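Progress Report – Ornau Shared Kitchen and Meals Program
Prepared for: Claltero Fund, Community Food Grants
Prepared by: Mereana Tomoana, Program Manager
Date: 25/05/2026

Summary

Work is on track against the plan agreed at the start of the grant, with one exception, the cold storage room, covered under Delays. We served 2257 meals in the period. Spending is within budget on every line except transport.

Meals

Most meals went to people who eat on site at lunch. The rest were delivered. Delivery demand grew faster than we planned for, mainly in the Kļaviņa apartments, where the elevator was out of service for several weeks and older tenants could not easily get down to us. We added a second delivery run to cover this and have kept it going for now.

Emerson Lacerda rewrote the menu in response to comment cards. There is less pasta and more soup, and the portions of rice are smaller. Food waste at the lunch service is down, though we only began weighing it partway through the period and have no earlier figure to compare with.

Cooking classes

We ran 15 classes and 86 people came to at least one of them. The evening classes filled quickly. The morning ones did not, and we have moved two of them to late afternoon. Mbali Maluleke taught the beginner course, which covers knife skills, eggs, beans, roasting vegetables and reading a food label. Several people who finished it have asked for a follow-up course on baking bread.

One change we would like your approval for – we want to use part of the printing budget to give each beginner a set of measuring cups and a thermometer to take home. Handouts are now mostly sent by email, so the printing money is not needed in full.

Small equipment

Equipment lists for the class area have been updated and the inventory is attached to the financial return. Many people on the course do not have a full-size oven at home, so the recipes have been rewritten for countertop cooking where possible.
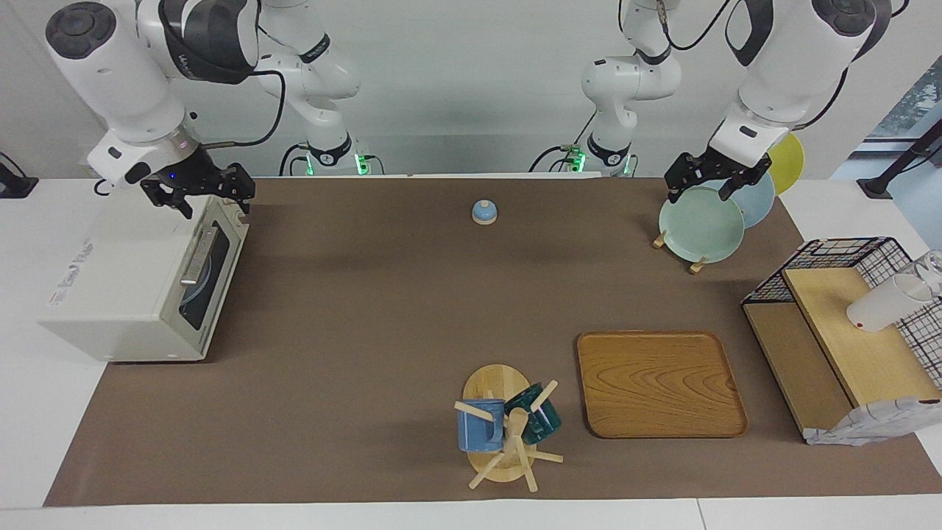 Aprons and dish towels were ordered from Hitatex and arrived complete. The invoice was slightly under the quote.

Delays

The cold storage room is about 5 weeks behind. The first contractor withdrew before starting. Krešimir Leka got new quotes and the work is now booked for June. Until then we are buying fresh produce in smaller amounts, more often, and this is the main reason transport is over budget.

Staffing

Kristaps Kivi joined as delivery coordinator. The part-time dishwashing post is still open – we have advertised it twice and will raise the hours offered before we advertise again.

Next period

Finish the cold storage room and move to larger produce orders. Decide whether the second delivery run stays once the elevator has been reliable for a month. Start the bread course if the late afternoon slot proves popular. The next financial return will be sent with the final cold storage invoice.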